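Chapter 7
Good Practice at the Collection Table

What you will find in this chapter
7.1 Why a demonstration needs house rules
7.2 Before the first take
7.3 Hands, grippers and markers
7.4 The table and the floor around it
7.5 Stopping, and who may call a stop
7.6 Keeping the log
7.7 Exercises and a small project

By now you have spent a good many pages with the robot itself. You know what its joints can do, how its controller is tuned, and how a learned policy turns a stream of pictures into a stream of movements. I hope you have enjoyed that part of the book, and I also hope you will not feel let down when I tell you that this chapter has almost no mathematics in it. It deals with people standing at tables, with cables and checklists and tired shoulders, and in my own years of teaching it has been the chapter students write to me about long after the course is over.

Let me begin with a story. When I was helping to set up the Kullimska handling project, we were very proud of our first month. We had recorded 1576 demonstrations of simple cloth and object tasks, all done by people with hand-held grippers, and we sat down on a Monday with a large pot of coffee to look through them. By the end of that week we had thrown out 451. Nothing dramatic had gone wrong in any of them! In 214 of the rejected takes the marker on one gripper had been hidden for too long, usually behind a forearm or a fold of cloth, and the tracking had wandered off. The rest were a mixed bag of late starts, early stops, wrong labels and tables that had been rearranged between one take and the next without a word in the log.

What stung was that we had a perfectly good robot and a perfectly good learning method, and we had treated the work in between as something anybody could pick up by watching for a few minutes. So we sat down again and wrote the first version of what became the Jarano rules, which take their name from the room we were working in. There were 5 of them, they fit on one sheet of paper, and you will meet each in its own section below. I give them here in their short form, so that you have them in your head as you read.

Rule 1. Check the kit before the person picks it up.
Rule 2. Keep the markers in view and the hands honest.
Rule 3. Set the table once, write it down, and leave it alone.
Rule 4. Anyone may stop a take, and the stop is always respected.
Rule 5. Log the take before starting the next one.

You may be wondering how a list like this sits beside the published safety standards for industrial robots and for robots that share a space with people. That is a fair question, and students raise it every year. The standards tell you a great deal about the machine and about the risk assessment that has to be done for it, and you must read the ones that apply where you live and work. House rules come underneath them. They are the habits of one particular room, written in everyday words, and they should never be used as an excuse to skip something a standard asks for. If the two disagree, follow the standard and rewrite your sheet that same day.

A word about Rule 2, as the phrase "hands honest" tends to raise a smile. When you hold a gripper and show a task, it is very tempting to help a little with a spare finger, or to nudge an object with your wrist. You will do it without thinking — I still do. The trouble is that the robot has no spare finger and may have no wrist of that shape, and so the recording now contains a movement the robot has no way to copy. An honest demonstration uses only what the gripper can do. It is often slower than you would like, and the person doing it may feel a bit clumsy, and that is perfectly all right.

Posture belongs under the same heading, though we were slow to see it. Reaching out over a table with both arms is easy for a minute and quite hard work for an hour. As people tire, their elbows drop, their bodies turn, and the markers begin to slip out of sight of whichever camera is meant to be following them. At Kullimska we looked back at the hidden-marker takes and found them bunched toward the end of each session.
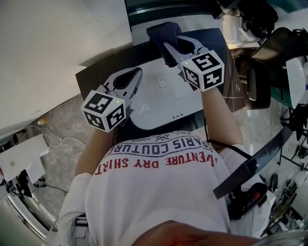
We cut the sessions shorter after that and asked people to put both grippers down and walk about between blocks, and the late-session takes began to look much more like the early ones. You will find a fuller account in Section 7.3, together with a simple chart for planning breaks. Please do use it with your own group, and please let the person holding the grippers have a say in it, for they are the best judge of their own shoulders.

Rule 3 looks so plain that you may be tempted to hurry past it. I would ask you not to. The table includes whatever lies on it, whatever stands beside it, and the stretch of floor a person's feet will need during the task. Cables should be routed along a wall or taped down wherever people step, and stands should be placed where a person leaning or stepping back will not meet them. In Section 7.4 we walk through the layout sheet used by the Zistia teaching lab, which gives a whole page to the floor alone. When I first saw that page I thought it a little fussy, and I have since copied it for every room I look after.

Rules 4 and 5 are about manners as much as method. The Bellini case study in Section 7.5 follows a group whose newest members did not feel able to call a stop, and it shows what this did to their recordings over one long March. Read it before you come to the exercises, and if you can, talk it over with somebody who has recently joined your own lab.

Before you go on

Take a sheet of paper and write down how a session runs in your room today, from the moment the door is unlocked to the moment the last file is saved. Leave nothing out, even the parts that embarrass you a little. Keep the sheet by you as you read, and mark each line with the number of the rule it touches. Some lines will touch two rules, and a few may touch none. We will come back to those in Section 7.7.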